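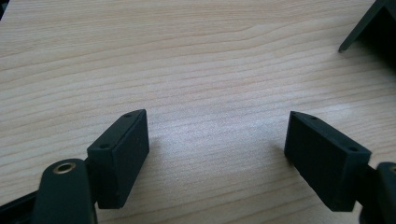
Vurno Opens Cilimach, a Free Library of Anniversary Messages for Every Kind of Couple

16 Sep 2023
By Jeanie Semple

DOMBRIDGE – Vurno, the small publisher of greeting verses and card messages, has opened Cilimach, a free online library of wedding anniversary wishes. The library starts out with 1367 messages, all of them written or rewritten for the purpose, and sorted so that a person with a blank card and ten minutes before dinner can find something good to put in it.

We are very happy to have it out in the world! Anniversary cards are the ones our readers write to us about most. People seem to know how to say happy birthday, even if they say it the same way each year. An anniversary is harder. You may be writing to your own husband, who has heard all your best lines. You may be writing to your parents, or to a neighbor whose wife you have met twice, or to a couple who had a rough year and are still very much together. A verse about two hearts beating as one won't suit all of those.

So Cilimach is built on who is writing to whom. There are 13 sections, and the first thing you pick is your own place in the picture: wife to husband, husband to wife, partner to partner, child to parents, parents to a grown child, grandchild, brother or sister, friend, coworker, neighbor, and so on. After that you choose the year, if the year matters to you, and then how long you want the message to be. The short ones fit on a gift tag. The long ones fill the left side of a card, and a few run on to the right.

The section for children writing to their parents turned out to be the biggest. We had planned a modest page and kept adding to it, mostly from letters our readers sent in June after we asked a simple question in our newsletter: what did you want to say on the last anniversary card you signed, and what did you write instead? The replies were wonderful. One woman wanted to thank her father for always warming up the car for her mother, and ended up writing "Happy Anniversary, Love Us All." A man in Jardine had wanted to tell his parents that he and his wife had borrowed their habit of taking a walk after an argument. He wrote "Many more to come." Both of those thoughts have now found their way into messages, with the writers' blessing and without their names.

Here are a few from the collection, to give a taste.

From a wife to her husband:
"I would still save you the seat next to me. Happy anniversary, my love."

From a grown son or daughter:
"Thank you for the house we grew up in, and for how much laughing we could hear from the kitchen after bedtime. Happy anniversary, Mom and Dad."

For friends, first year:
"One year down and you both still look pleased with yourselves. We had a great time at the wedding and we are having a great time knowing you married. Happy first anniversary!"

For a golden anniversary:
"You have had 50 years of the same good company, and the rest of us have been lucky to pull up a chair. With love and admiration on your golden day."

For a coworker:
"Happy anniversary to you and yours. Go home early if they let you."

The golden anniversary page has its own helper, which I'm especially fond of. Many people who come looking for those words have to read them out loud at a party, so each of the longer messages there has been read aloud by our team and trimmed wherever somebody ran out of breath. There are short toasts too, and a set of opening lines for people who would like to write the rest by themselves.

Another section came out of a conversation we kept having while the library was being put together. What do you write to someone whose husband or wife has died, when the date comes around? Plenty of people remember the day and would like to send a note, then stop because every card in the store is the wrong one. The Remembering Together section has gentle, plain messages for that day. None of them rhyme. A few are only one sentence long: "I am thinking of you both today." We took longer over those than over anything else.

Six of us worked on the wording. We don't all share a taste in messages, and you will be able to tell! Some of the wishes are sweet, some are rather dry, and there is a whole run of jokes about thermostats that I was outvoted on. The rhyming ones are kept on pages of their own, so if you love a rhyme you can go straight there and if you can't stand them you won't trip over any. Religious messages are marked as well.

Every message can be copied freely into a card, a text, an email, a speech or the icing on a cake, and you don't have to sign up or credit us. We only ask that shops and card makers who want to print them for sale write to us first. Messages can be changed however you please, and we hope they will be. Most have a natural spot for a name or a memory, and the ones that do are shown with a small gap in the text. Put in the name of the lake, or the dog, or the terrible first apartment. It takes a minute, and a person reading it will know the card was meant for them.

Readers can send in wishes of their own through the form at the foot of each section. We read everything that comes in. We can't use it all, but if we'd like to add yours we will write back and ask how you want to be credited, or whether you'd like to stay unnamed. We are short on messages for second marriages, for couples who live far apart, and for in-laws writing to in-laws, so those would be very welcome. If you have a good line for a tenth anniversary, please send that too. Ours all mention tin.

New messages will go up at the start of each month. A page on what to write with anniversary flowers is being worked on now, with lines short enough for the little card on the stick, and after that we hope to do vow renewals.

Cilimach is open now and can be reached from the front page of the Vurno site. It works on a phone, and every page can be printed in large type for anyone who prefers to choose with a pencil in hand.

About Vurno

Vurno writes verses, wishes and card messages for family occasions and makes them available online. The company is based in Dombridge and also puts out a monthly newsletter with seasonal messages and letters from readers. Its earlier collections cover new babies, graduations, thank-you notes and get-well wishes.

Press contact

Jeanie Semple, editor, Vurno, Dombridge. Newspapers, newsletters and community bulletins are welcome to reprint the sample messages in this release. Longer selections for a particular anniversary can be sent on request.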